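Teaching Two Grippers to Make Toast: Our Semester with the Elleson Project
April 24, 2021

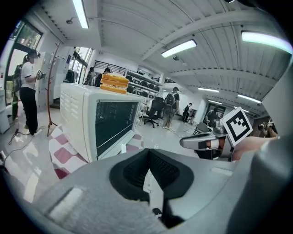

When our team picked a topic in the fall, we all agreed (after a lot of talking!) that we wanted to teach a task by hand instead of writing out every motion in code. Our advisor pointed us to the Elleson kitchen tasks, and we fell for the toaster one right away. The person giving the demonstration holds a gripper in each hand and simply does the job, while the software records how the grippers move. The black-and-white square marker on the gripper gives the tracker something clear to look for, and we came to love that little square, even though tilting it too far caused us no end of trouble. We used foam slices for bread, stacked on top of the white oven at the start of a run, and they hold up to squeezing far better than the real thing.

We recorded 101 demonstrations and threw out 19 of them, mostly where the marker was lost or a slice fell on the floor. Trimming the rest in Fandix took much longer than we had planned, and I would tell any team coming after us to start that part early. The finished set came to 2,164 seconds of motion.

The hardest part was learning to slow down. Our first recordings were rushed, with both hands moving at once, and the model we trained on them kept closing on air beside the slice. After we agreed to pause for 2 seconds before each grasp, the new recordings were a pleasure to work with. We hope to add the oven door in July.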